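Notebook - gripper kit review, Ultance hand-held pair
June, entry 3

Continuing from the bench checks. Kit is the two-unit set from Ultance, on loan through Tully. Purpose of this entry: decide whether we order more sets for the household collection work or stay with our own build.

Setup. Unpacked both units at 9:40. Charged overnight, both came up on the first try. Pairing to the logger took two attempts on the left unit. The manual says to hold the trigger during pairing, but the step is on the page after the one where you need it. Noted for Tully.

Calibration. Used the Skastosby board, same one as for our own grippers. Left unit passed straight away. Right unit failed the first pass and passed after I reseated the finger bracket. The bracket screws were not tight from the factory. Checked all of them on both units, put thread lock on the right one only, so we have a comparison later.

Finger play. Measured at the tip with the trigger released. Left is fine. Right has a little side play even after tightening, enough to feel but not enough to show in the width reading. Kathleen Costello thinks it is the bushing and not the screws. Did not take it apart, loan terms say no.

Task runs. Soft goods and small items on a bed, two-handed, one unit in each hand. Plan was 400 episodes over the loan period. Logged 187 so far, of which 54 are rejected. Most rejects are tracking dropouts when one unit passes close in front of the other. The rest are operator error, mainly starting the move before the start tone.

T-shirt: fingers pick up a single layer reliably if you come in low and flat. From above they take two layers or none. Same behavior as our own build, so I don't count it against the kit.

Bottles: cap end is easier than the body. On the blanket the bottle rolls away if the first touch is off center. Suggest we add a few runs with a part-full bottle to see if the extra weight helps.

Weight and grip. The strap matters more than I expected. Without it my wrist was tired after nearly 3 hours of runs. With it, no complaint, but it needs to be shorter for smaller hands - Kathleen had it on the last hole and it was still slack.

Software. Export works, file names are sane, timestamps between the two units agree. The Kudham converter reads the files after changing one field name. I put the patched config in the shared folder. Live preview lags and I stopped using it.

Support. Sent two questions. Reply to the pairing one came the same afternoon. Nothing yet on the side play.

Where I stand: good enough to buy one set, not more, until they answer on the right unit. Price per set is above our parts cost, but our parts cost leaves out assembly time.

To do
- finish remaining episodes
- rerun calibration on both, compare screws with and without thread lock
- ask Tully about spare fingers and a short strap
- Kathleen to go over the rejects
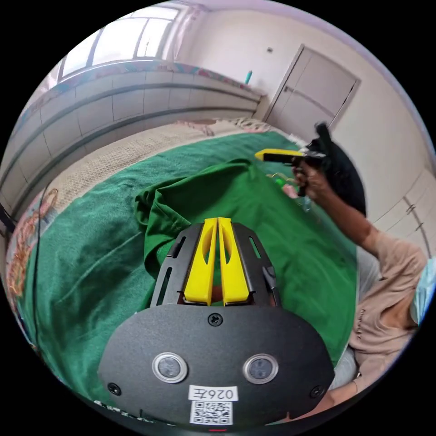
Bed runs, T-shirt and bottle, both units in use.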